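Questions about hiring the Tremen community workshop

Who can hire the room?
Any resident or small group from the Ursu neighbourhood. You do not need to be a member, but one adult must sign the form and stay until the end.

How much does it cost?
The fee is 64 dollars for an evening and includes heating and light. Groups who come every week can ask for a lower price. Please write to Tamara Manole before the season starts in June.

How many people are allowed?
The small room is good for 12 persons. For larger meetings we have the hall upstairs, which has its own form and its own key.

Can I bring my own equipment?
Yes, if one person can carry it. Handles are a great help on our stairs. Heavy machines must go through the back door, and for this you need to call us two days before.
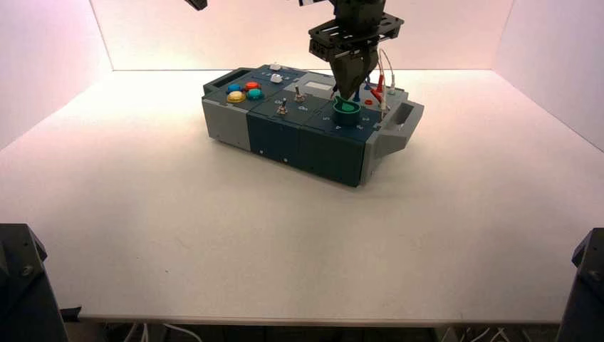
A long box with a handle cutout at the end, on a white tabletop.

Is there a place to store things between visits?
We have shelves in the corridor — please put your name and telephone on everything. Things without a name are kept for one month.

May we paint or use glue?
Water paint is fine. For strong glue, open both windows and cover the table with paper. Spray paint is not permitted inside, also not in winter.

What if I must cancel?
Tell us 2 days before and we return the full fee. After this we keep half.

Where do I get the key?
From Costel Marinescu, at the desk near the main entrance, between 4 and 6 in the afternoon. Bring the signed form. After closing, put the key in the grey letter box — not under the door.

Last changed: November 18, 2023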